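Does a Table Finish Hide Wear, or Just Glare?
Student project report, Materials and Use
Merle Rewi
12 October 2026

The assignment was to pick a claim made about everyday furniture and test it. I picked one from a Prirkska leaflet, which says that a pale grained top "keeps its good looks through years of daily use." Years is a long time, and I had one term. So I asked something smaller: can people find the marks on a light tabletop that is already in use, and does the light change what they find?

I used two tables. The first, which I call Weder after the name of the room, has a light wood-grain top with rounded corners. The second, Walczak, is a plain dark top of similar size. I asked 31 classmates to stand at each table for 30 seconds and point to anything they would call damage. One person left early, so I threw out that set.

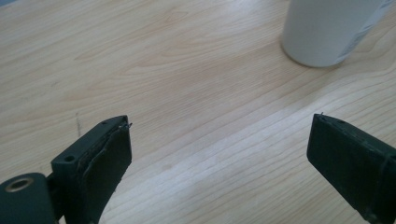 My first problem was deciding what a mark is. I had written "any visible change in the surface" on the sheet, and that fell apart right away. On the light top the grain makes streaks and loops of its own, and there is a thin grayish line near the left side that could be a scratch or a smudge. I would have called it a scratch in February. Now I would want to wipe it first, and my method had no wiping step. Glare is the other trouble. Where the reflection crosses the wood the grain washes out almost to cream, and I don't trust any answer from that part.

People pointed 186 times in all, and 70 of those were at the light table. That looks like a win for the leaflet. I doubt it. The dark top stands nearer the window, and dust shows on it, and I never dusted either one. My partner on the Trara survey thinks the gap is too big for dust to explain. Maybe so, but we didn't check.

I also wanted to know if setting mugs down adds wear. I can't answer that. The table had marks before I started and I took no record of them.

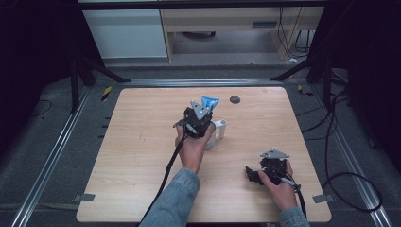
Figure 2. The light tabletop with a white mug standing on it. Small faint marks and scratches dot the surface.

If I did this again I would use one lamp in a fixed spot, clean both tops, and map the marks before anybody looked. As it stands, I can say people pointed less at the light table. I can't say it was in better shape.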